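Home Forums Bench & Workshop Small Enclosures New Posts

Filelley Makers Board
Small gray boxes, stripped screws, and is my table the problem?
posted by seamripper, March
16 replies 3 shares

Okay so I've been putting together the little gray boxes for the Kukis project (the greenhouse sensor thing, there's a long thread on it in the other section) and I keep chewing up screw heads. I'm on my third bag of screws. I got the last lot from Saithong Hardware and I really don't want to go back in there and buy the same bag again, the guy at the counter is starting to give me looks.

My routine is box in the middle of the table, board close by, driver straight up and down, lean on it a little, go. Most go in fine. Then one lets go with that horrible crunchy sound and I've got a shiny round hole where the cross used to be.
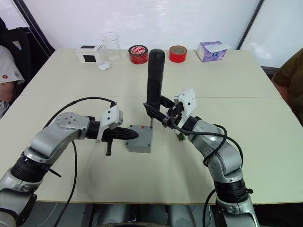 Driver upright on the box, with the table seam behind it

So what am I doing wrong? Bit too small? Pushing too hard? Not hard enough?? My other theory is the table – it's two tables shoved together and I swear the whole thing wiggles.

-----

rusty_hinge wrote:

Bit size, nine times out of ten. If you can rock the bit in the screw head with your fingers, it's the wrong bit. Go up a size and see if it sits tight before you ever pull the trigger. I ruined a whole radio case learning this.

I don't think it's the table. Your box isn't anywhere near big enough to straddle that seam, so who cares.

-----

pondwater wrote:

Have to disagree with rusty on the table. It doesn't matter if the box touches the seam. If one table moves, your box moves, and then the bit walks. Clamp the two together underneath and try again. Cost me 5 bucks for a pair of clamps and I wish I'd done it years ago.

Also, are the holes tapped or are you cutting threads into the plastic as you go? Is it even plastic? Can't tell from here.

-----

seamripper wrote:

It's plastic, and yeah, I'm cutting threads as I go. Is that bad? The Kukis plans say the screws are self-tapping so I just went for it. I did try the next bit up and it does sit tighter, so point to rusty. I'll do the clamps too, so point to pondwater. Everybody wins!

More bench in this one. Please be nice about the row of junk at the back, that's just where things live.

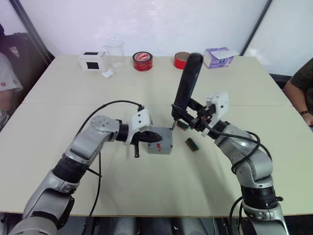 seamripper
Member, Small Enclosures section

What I wanted to ask about is the boards. I've got one right by the driver tip and a second one a bit farther over, the one with the gold pins along the side. I keep them close so I don't have to get up, but a friend told me I'm nuts to have bare boards that near a driver. Is that a real worry? If the bit slips it's going somewhere, I guess.

And yes, the red mark on the box is the front. Without a mark I put the lid on backward. Ask me how I know.

-----

pondwater wrote:

Your friend is right. Move the boards! A slipped bit will go across one of those like a skate on ice. Put them in a tray, put them on the other table, anywhere. And you've got a glass beaker standing back there by the tape. I'd lose that too. One good elbow and you'll be picking glass out of circuit boards till summer.

-----

rusty_hinge wrote:

Eh. The beaker's at the back against the wall, leave it alone. I've kept screws in a jam jar on my bench forever. Boards I agree on.

I'm a little jealous of having two rolls of red tape, mine always vanish.

-----

flestosus_fan wrote:

Long time lurker, I build the Flestosus timer kits, which use nearly the same kind of box. What worked for me was running each screw in by hand for the first 2 turns, then backing off, then using the powered driver on its lowest setting. The thread is already started so the driver doesn't have to fight. Slow, but I haven't stripped one in ages.

How are you handling the terminal blocks? Those little green ones drive me up the wall. They tip over the second you look at them.

-----

seamripper wrote:

Cardboard! I put each one on its own little piece of brown cardboard and that way I can slide it around without touching the block. They get red marks too, same idea as the box, so I know which side faces me.

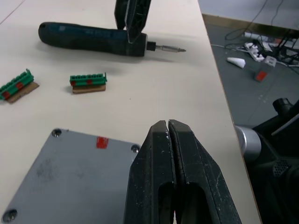 Terminal blocks on their cardboard, screwdriver at the back, metal plate on the left

Gonna try the hand start trick tonight. The screws in that metal plate have never given me any trouble, by the way, it's only ever the box.

-----

rusty_hinge wrote:

Those are countersunk, they sit different. And metal doesn't chew up the way plastic does. Not a fair comparison.

Cardboard is smart though, stealing that.

-----

pondwater wrote:

Cardboard sheds fuzz and the fuzz gets in the terminals. I use scraps of craft foam. But whatever works for you.

-----

seamripper wrote:

Update, 9 pm. Clamps on, bigger bit, started them all by hand. Did three boxes and only messed up one screw, and that one I dropped and stepped on so I'm not counting it. Boards are over in a baking tray now. Beaker stays.

Page 1 of 2 Next Reply Share (3)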